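6.4 Gripper stops before closing (fault 2959)

This section is for the Wesesby simulator with the Staltico two-finger gripper. Fault 2959 means that the close command was sent, but the finger position did not change within the allowed time. The arm keeps its last pose and the fingers stay open.

Caution: Do not send the close command again before you clear the fault. The commands are stored in a queue and all of them will run together after the reset. If your station is linked to a real arm, this can injure a hand.

1. Press Pause. Do not press Stop, it erases the fault record.
2. Switch the link to the real arm to OFF and wait until the link lamp is gray.
3. Open the wrist view and set it to the full window.
4. Look at both fingers. In the fault state they stand apart and parallel, with nothing between them.
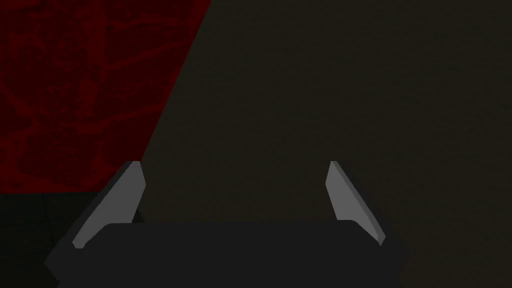
If one finger leans more than the other, you have a different problem – the joint file is damaged. Go to section 6.6 and do not continue with the steps below.

5. Open Settings, then Gripper, then Timing. Read the value "Close timeout". The factory value is 700 ms.
6. Change the value to 1440 ms and press Apply. Values over 3000 ms are not accepted.
7. Open the Queue tab and delete every line that has the word CLOSE.
8. Press Clear Fault, then Resume.
9. Send one close command and watch the wrist view. Both fingers must move at the same moment.

Note: A dark wrist view is not a part of this fault. You can raise the light level in the View menu, it has no effect on the gripper.

Note: After the update in March the timeout goes back to the factory value each time a new world file is loaded. Save your setting in the user profile, otherwise the fault will return.

If the fault comes again after step 9, do not raise the timeout a second time. Export the fault record and send it to Sewwandi Sarkar at Rodadau support, together with the world file. Keep the link to the real arm OFF until you receive the answer.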